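Statico (service robot package)

Statico is a leased robot package for shops, laundries and small hotels. It is sold by Stallberg, an automation company that also handles installation and repairs. The package consists of a two-armed robot, a charging point, a set of floor and machine labels, and a software subscription. Customers choose one or more job sets when they sign the lease. The two offered at launch were Shelf and Laundry.

Background

The product grew out of a warehouse picking project led by Noboru Kobori, who joined Stallberg as head of engineering after the project closed. Early units had a single arm on a fixed base and could only work at one station. Kobori's team added the second arm so that the robot could hold a door or a bin with one side while working with the other. Beathag Haldane wrote most of the task software, and the menus used by shop staff are still largely her design.

The Aitken convenience chain was the first paying customer. It took two units on a six-month lease and later extended the term.

Shelf job set

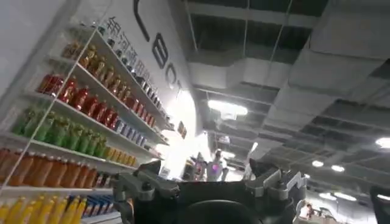
The Shelf job set covers facing, restocking and price label checks on open shelving. The robot works from a stock plan supplied by the customer and reports gaps at the end of each pass. Bottled drinks are the most common load. Plans are easiest to prepare where each product has its own stretch of shelf, as with the long rows of red, green and bright yellow bottles on the white unit, and Stallberg advises customers to group stock in this way before installation. Mixed bins and hanging packets are not supported. The gripper can be fitted with soft tips for glass.

A pass of one aisle is normally run before opening or after closing. The robot will work while customers are present, but it moves at a lower speed and stops when anyone steps within reach.

Laundry job set

The Laundry job set is meant for sites with front-loading washers and dryers. It includes opening and closing doors, moving clothes between a basket and the drum, and starting a stored program on machines that accept remote control. Sorting by color is an optional extra. Folding is not part of the package.

Each machine has to be numbered, and its position is recorded during setup. If a machine is moved, the site must be recorded again, a job that takes a trained member of staff under an hour.

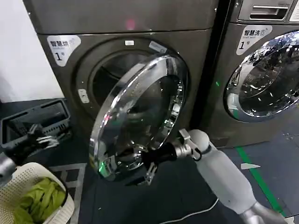 Doors were the main source of trouble in the first release. Hinges differ in stiffness from one maker to another, and the robot would sometimes let go before a door had swung far enough to stay open. A later update had the gripper keep hold of the rim until the arm reached a stored angle. Customers on the older software received the update free of charge in April.

Small items remain a weak point. Stallberg's own manual tells staff to check the drum by hand after a load of socks or face cloths, and recommends mesh bags where possible.

Pricing and support

The lease costs 950 dollars a month for one job set and 1048 dollars for both. Setup is charged separately at 764 dollars per site and covers machine labels, the first recording and a half day of staff training. Grippers are treated as wearing parts and replaced under the lease. Damage to shelving or appliances is covered only if the site has been recorded with its current layout.
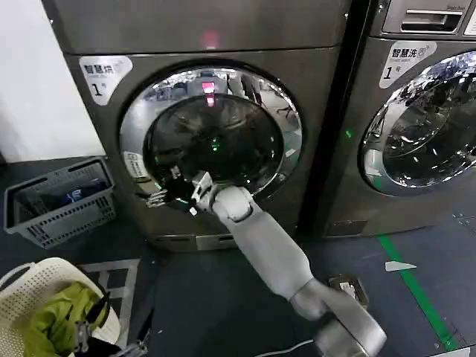

Support is given by phone and by remote login. Sites without a steady network connection can still run stored jobs, but reports are held on the robot until the connection returns.

Reception

A review by Mhairi Carnegie in the trade newsletter Skurnton found the Shelf job set dependable and the Laundry job set slow. Carnegie noted that a practiced attendant could empty a dryer in a fraction of the time, and judged the package best suited to overnight work. She also criticized the setup fee, which is charged again when a customer changes premises.

Ragnheiður Þórarinsdóttir, who runs a guesthouse laundry and took part in the same review, rated the training highly but asked for a louder alert when a job stops partway. Stallberg later added a volume setting.

See also

Service robot
Retail automation
Front-loading washing machine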